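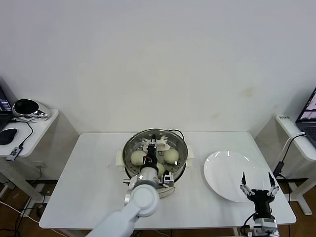
玛艾丽斯·弗勒里（Maëlys Fleury）
Ridance 机器人社 文字与图集编辑，兼管工具柜钥匙

左臂在蒸屉里找包子，右臂在盘子边上张着手指。

图集：十二月，包子组

先说明一下课题是怎么来的。Trorkport 是我们学院给二年级开的项目课，学期初每个组要交一张纸，写清楚打算让机器人干什么。别的组写的是分拣螺丝、叠毛巾、给植物浇水，听上去都像是将来能写进简历的事。我们组那张纸上写的是“从蒸锅里取出包子，放到盘子里”。写这句话的时候是傍晚六点多，食堂还没开门，全组的判断力都受了影响。

指导老师雷菲尔韦·普雷托里厄斯（Refilwe Pretorius）看完只问了一句：“夹破了算不算成功？”我们说不算。她在纸上签了字，脸上的表情我到现在都记得，那是一个人看着别人自愿往坑里走，又觉得这个坑很有教育意义的表情。

组里的人不多，按嗓门大小排序：基利安·科斯特（Killian Coste）写控制，瓦朗坦·勒戈夫（Valentin Le Goff）管夹爪和一切会松的螺丝，马哈茂德·拉德万（Mahmoud Radwan）负责数据和训练，我负责记录，并且在大家吵起来的时候假装在记录。

关于包子

包子是个很坏的研究对象。它圆，所以没有哪一面算正面；它软，所以夹紧一点和夹扁之间只隔着一点点；它还会粘。基利安最早提议用网球代替，理由是网球不会坏。我们用网球练了整整一个下午，成功率高得令人陶醉，马哈茂德甚至做好了曲线图。换成包子以后，那张图被瓦朗坦贴在了工具柜里面，每次开柜门都能看见，起警示作用。

之后我们规定，凡是拿网球得出的结论，发言前要先报“球”字。“球，抓取没问题。”“包子，出了问题。”这样开会快了很多。

包子的采购本身也值得写一笔。皮太薄的不行，褶子太漂亮的也不行，马哈茂德说褶子会让识别结果飘，基利安说褶子漂亮的应该留着吃。两个人说的都有道理，最后买的是最朴素的那种，圆圆的，颜色寡淡，放进蒸屉里像几块性格温和的石头。

关于摆放

三个包子怎么放，我们争论的时间超过了写第一版代码的时间。瓦朗坦主张摆整齐，这样好夹。普雷托里厄斯老师路过，问他家里的包子是不是也按坐标摆。于是改成随手放。随手放也有学问，同一个人随手放，放着放着就变成了同一个样子，马哈茂德看了几天数据以后发现，系统学会的其实是基利安的手。他习惯在左边先放一个，所以机械臂也总是很有把握地先往左边伸，哪怕左边什么也没有。

现在的办法是轮流放，放的人不许看上一轮。轮到我的时候，瓦朗坦说我放得“有敌意”。我认为这是表扬。

关于两只夹爪

两只臂听起来是一种富裕。实际情况是，左边那只在忙的时候，右边那只大部分时间都在等，手指张开，尖朝上，很像饭馆里举着手却一直等不来服务员的客人。我们给它安排过很多工作：扶盘子，转盘子，把盘子往前推一点。扶盘子的版本最体面，转盘子的版本最短命，推盘子的版本把盘子推出了桌沿。盘子没碎，基利安用身体接的，他后来在周报里把这一项写成“人机协作”。

争论的焦点在于，既然一只臂就能做完，为什么要两只。马哈茂德的回答是，评分表里有一栏叫“双臂协调”，满分100分的表格，这一栏占的比重比我们愿意承认的要大。这个回答让讨论结束得非常迅速。

关于那一小片白纸

蒸屉上的垫纸是整个项目里最会演戏的东西。包子夹走了它留着，包子没夹走它跟着走，有一次夹爪庄严地升起，平移，下降，松开，盘子里落下一片纸。从程序的角度看，每一步都执行得无可挑剔。系统报告：任务完成。

马哈茂德为此在数据里加了一个新的标签，叫“纸”。标这个类别的时候谁也不说话。

关于练习的次数

学期一共18周，前几周在装，后几周在修，中间那段才叫练。到写这篇图集为止，马哈茂德的硬盘里存着1332条操作记录，每一条都是有人握着遥控手柄，老老实实地夹起一个包子，放下。他不让删失败的，说失败的也有用。基利安说那他贡献特别大。

遥控这件事，各人有各人的风格。瓦朗坦动作慢，慢到旁边的人会忍不住替他使劲，但很少夹坏。基利安快，快得像在赶车，包子对此的意见写在包子脸上。我属于犹豫型，手指在包子上方来回试，训练出来的那一版模型也犹豫，在空中轻轻点几下头，然后才肯下去。大家一致认为那一版最有礼貌，也最没用。

还有一个小发现：下午练的记录普遍比上午好看。马哈茂德想从光线上找原因，列了一张很长的表。后来他把午饭时间也填进表里，就不往下查了。

关于桌子

我们的桌子是白的，墙也是白的，盘子也是白的。选的时候觉得干净，好看，像论文里的插图。选完以后马哈茂德花了好几天教系统认出盘子的边在哪里。他提过要换一个深色的盘子，基利安说不能因为软件弱就去迁就餐具，这句话他后来收回了，但盘子还是没换，因为谁都不愿意去买。

墙上有一块淡淡的黄印子，在盘子的右上方。有人说它是某一次包子事故留下的，有人说我们搬进来之前就在。我查过记录，没有定论，暂且记在这里，留给下一届考证。

线也是一个话题。按规定每次离开前要理线，我们也确实理，理完的效果和没理的效果需要专业人士才能分辨。两边的小桌各放了电脑，人坐哪边全看那天跟谁在吵架。

关于比赛

Juvomance 是校际的学生操作赛，每年有一个厨房组，我们报的就是这个。规则册很厚，其中写食物的那一页很薄，只说“食物应保持可供食用的外观”。瓦朗坦对“外观”两个字研究了很久，认为有操作空间。普雷托里厄斯老师说，有操作空间的意思就是裁判说了算，劝他把时间花在夹爪上。

夹爪于是换过好几种指尖。硬的留印，软的打滑，中间那种既留印又打滑，让人佩服。瓦朗坦每换一种都要宣布“这次是最终版”，他的文件夹里最终版排成一列，文件名一个比一个长，最后那个叫“最终版_真的_别动_Coste别动”。基利安当然动了。

校内模拟赛我们拿了将近80分。扣分最多的一项是时间，评委的批语写得很客气：“动作稳重。”我们组把它理解为慢。第二项是沟通，因为在机械臂下降的过程中，基利安对着它小声说了一句“求你了”，评委问这是不是语音指令。

模拟赛里也有值得炫耀的。第一个包子进盘子的时候是完整的，圆的，位置偏了一点，但在盘子里。瓦朗坦没有喊，马哈茂德没有喊，我也没有喊，都怕惊着它。隔壁分螺丝的组倒是鼓了掌，他们分螺丝分得太顺利，已经无聊很久了。

常有人问的几件事

包子最后吃不吃？上过台的不吃，没上过台的由当天理线的人优先。这条规定出台之后，理线的积极性有明显提高，线本身没有变化。

能不能来看？可以，晚饭前后实验室一般都有人。进门请走右边，不要跨线，也不要对着机械臂出主意，它听不见，听得见的是基利安，他会不高兴。

能不能加入？下学期招人，写控制的、画零件的、会标数据的都欢迎。面试时会请你往蒸屉里随手放几个包子，没有标准答案，瓦朗坦会在旁边评价你有没有敌意。

会不会做饺子？请不要在马哈茂德面前提饺子。

图集会接着更新。下一批要拍换指尖之后的左臂，如果瓦朗坦的最终版撑得到那个时候。需要原图的同学到工具柜找我，敲门之前先看一眼柜门里面那张网球曲线，画得是真漂亮。

文字：玛艾丽斯·弗勒里
校对：马哈茂德·拉德万（只改了跟数据有关的句子，以及删掉了一句关于他午饭的）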